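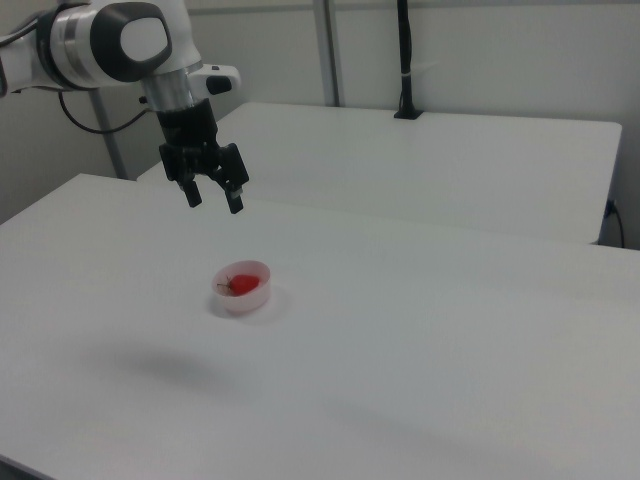 *Gripper open over the cup, one strawberry, arm cell at Wustwood.*

# Failure Analysis Engineer, Soft-Produce Handling

**Location:** Wustwood site, on-site work
**Reports to:** Nermina Papadopoulos, handling systems
**Term:** fixed, 2 years, renewable
**Start:** May

## Background to the post

Perić builds and maintains arm cells that move soft fruit between small containers. The cells run a pick-and-place program on an arm with a parallel-jaw gripper. The program is called Tuleo. It was written in-house and is maintained by a team of 3.

During an endurance run of 2,000 cycles, the gripper closed without a close command on 33 cycles. On most of these the fingers were above the table with nothing between them, and the only effect was a failed pick. On 2 cycles an operator was placing a cup by hand at the time. One operator received a pinched fingertip. The skin was not broken and no treatment was needed, but the event was recorded as an injury and the cell was taken out of shared operation the same afternoon.

The cause has not been established. What is known so far:

- The unplanned closures are in the gripper's own position log. They are not in the Tuleo command log.
- They do not group by time of day or by operator.
- Replacing the gripper with a second unit of the same type reduced the rate but did not bring it to zero.
- Replacing the wrist cable brought no measurable change. The old cable passed a continuity test at rest. It has not been tested while flexing.
- The protective stop worked each time it was pressed. It was not triggered by the closures themselves, which were inside the permitted speed and force limits.

The last item is the main reason for this post. The limits were set for the fruit and for the arm, and the risk assessment treated the gripper as harmless at those settings. That assumption is being withdrawn, and the assessment has to be redone with test data behind it.

## Duties

The engineer will take over the open fault and carry it to a documented cause or to a documented statement that no single cause can be shown. Day to day, this means:

1. Reproduce the unplanned closure under controlled conditions, with the operator position guarded.
2. Build a test sequence that logs command, supply voltage, finger position and arm pose on one clock. The present logs are kept by separate devices and drift apart during a long run.
3. Test cables and connectors through the full range of wrist motion.
4. Review how Tuleo handles lost and repeated messages to the gripper. The retry behavior was changed once during the endurance run and the change was not noted in the run sheet.
5. Measure closing force at the fingertips for each finger type in use, including worn ones.
6. Rewrite the gripper section of the risk assessment and present it to the operators before shared operation resumes.
7. Keep the fault register for all cells at Wustwood and, on request, for the cell at Flurndale.

After the present fault is closed, the post continues with other failures in the register. These include dropped fruit, cups pushed out of position, and a slow drift in wrist orientation after warm starts. None has caused an injury.

The test work is repetitive. A typical trial places one berry in a shallow plastic cup, brings the gripper over it, holds, descends, closes, lifts, and returns. The same trial is repeated until there are enough cycles to compare one change with another. Candidates who expect mainly software work should take this into account.

## Requirements

Required:

- A degree in electrical, mechanical or controls engineering, or equivalent trade experience with industrial equipment
- Experience tracing intermittent faults in machines that combine moving cables, motors and networked controllers
- Ability to read wiring diagrams and to correct them when the machine does not match
- Working knowledge of a scripting language for log analysis
- Clear written English. Reports are read by operators as well as by engineers.

Useful:

- Experience with risk assessment for machines that share a workspace with people
- Experience measuring contact force and pressure
- Prior work with food or other easily damaged products

Experience with a particular make of arm is not required.

## Authority and working conditions

The engineer may stop any cell at Wustwood at any time and does not need approval to do so. Restarting a cell after such a stop needs two signatures, the engineer's and the shift lead's.

Until the fault is closed, hands are kept out of the gripper's reach whenever the gripper is powered. Cups are placed and removed with the gripper supply switched off. This rule applies to all staff and visitors, including candidates during the practical session.

Work is done standing for a large part of the day. Long runs start at 6:30 a.m., and the person who starts a run is expected to be there for the first hour of it. Travel to Flurndale is occasional and paid.

## How to apply

Send the following to Milovan Jurić, engineering recruitment, Perić, Wustwood site:

- A résumé
- A description, one page at most, of an intermittent fault you worked on. State what was observed, what was ruled out and how, and what remained unknown when the work ended. Faults that were never solved are acceptable.
- The names of 2 people who can comment on your technical work

Remove customer names and confidential details from the fault description.

Selected candidates are invited to a practical session at the cell. They receive a short extract from the logs, a wiring diagram, and access to the arm with a member of the team present. They are asked to propose the next test and write the procedure for it. Finding the cause is not expected. The session is followed by an interview with Nermina Papadopoulos and one of the operators.

Questions about the technical content of the post go to Nermina Papadopoulos. Questions about pay grade, relocation and work permits go to Milovan Jurić. The incident report is available to invited candidates on request, with personal details removed.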